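Guest Room Safety and Condition Checklist – Room 398, Grondcombe House

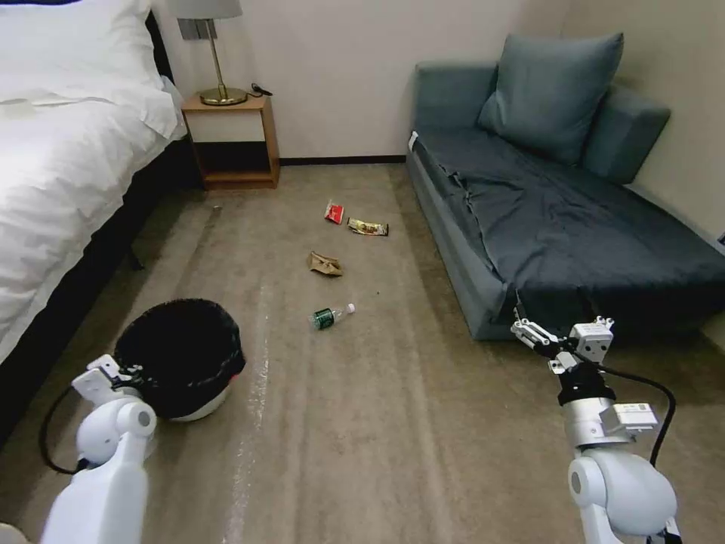

Room 398: bed, nightstand and sofa bed, with the navy sheet on the sofa.

Site: Grondcombe House, Arnley wing
Room type: Double with sofa bed
Inspection type: Routine, December
Form: MacLeod room form, section 4
Ratings: OK / Monitor / Action / Not checked

Comments are required for anything rated Monitor or Action. Comments on OK items are optional but useful to whoever does the next round.

1. FLOOR AND WALKWAYS

1.1 Carpet flat, no lifted seams or ripples – OK
Beige carpet. Vacuum lines visible between bed and sofa. Seam at the entrance door checked by hand and holding.

1.2 Clear route from bed to door – OK
Litter lying on the floor between bed and sofa bed. Route measured with the sofa closed only. See 4.5 for the open position.

1.3 Baseboards secure – OK
Dark baseboard on the back wall. No movement when pressed.

1.4 Threshold strip at bathroom door – Monitor
One screw slightly proud. Tightened during the visit. Recheck next round, and replace the strip if the screw has backed out again.

2. BED

2.1 Base stable, no rocking – OK

2.2 Base corners free of splinters and exposed staples – OK
Dark base against a light carpet, so the edge is easy to see in daylight. Less so with only the nightstand lamp on. No change requested.

2.3 Bedding clear of floor – OK
White duvet hangs over the side of the mattress. Acceptable as long as it does not reach the carpet on the walking side.

2.4 Mattress label present and readable – OK

2.5 Mattress rotated within schedule – Not checked
Rotation log for this floor was not in the linen room.

3. NIGHTSTAND, LAMP AND OUTLETS

3.1 Nightstand stable, no loose shelf – OK
Small wooden unit, open shelf. Lower compartment emptied and wiped.

3.2 Lamp stands level, base sound – OK
Brass stem and round brass base. Base felt pad intact. Lamp does not tip when the shade is pushed lightly to one side.

3.3 Shade clear of bulb – OK
Gray fabric shade. No scorching on the inner face. Bulb is within the wattage on the fitting label.

3.4 Lamp cord undamaged and routed behind furniture – OK

3.5 Loose cables – Action
Small black cable or charger left coiled beside the lamp base. Not on the room inventory. Remove, tag with the room number and hold at the front desk under the lost property procedure. Do not leave it for the next guest, and do not test it by plugging it in.

3.6 Wall plates secure, no cracks – OK
Gray plate behind the lamp is tight to the wall.

4. SOFA BED

4.1 Frame and backrest sound – OK
Gray-blue upholstery, low frame. Back and side are against the walls. Pull forward before opening or the mechanism will mark the paint.

4.2 Mechanism opens and locks – Monitor
Opens fully. Left leg is slow to drop and needs a push. Lubricate the hinge and test again. If it still sticks, take the sofa bed out of use until maintenance has seen it.

4.3 Upholstery labels attached – Monitor
White label sticks out at the front left corner. Stitching holds for now. Tuck or restitch at the next upholstery visit. Do not cut it off – the label has to stay with the piece.

4.4 Sheet stowed or fitted – Action
Dark navy sheet is spread loosely across the seat and hangs over the front edge toward the carpet. Trip risk for anyone sitting down or getting up. Fold and store, or fit it properly if the sofa bed is booked. Check both cushions for items left behind when doing so.

4.5 Clearance with sofa bed open – Action
Must be measured before the room is next let with the sofa bed in use. Room 385 has the same furniture and passed, but the layout is mirrored and the result cannot be carried over.

5. DETECTION AND EXIT

5.1 Smoke detector tested – OK
Sounded on first press.

5.2 Evacuation plan posted inside door – OK
Correct floor, correct room number.

5.3 Door closes and latches unaided – OK
Tested from fully open and from nearly closed. Latches both ways.

6. FOLLOW-UP

Items 3.5 and 4.4: housekeeping, before next check-in.
Item 4.5: maintenance, within 15 days and in any case before the sofa bed is booked.
Items 1.4, 4.2 and 4.3: recheck next round.
Item 2.5: complete when the rotation log is found. If there is no log, rotate the mattress and start a new one.

Room may be let as a double. Sofa bed is on hold until 4.2 and 4.5 are signed off.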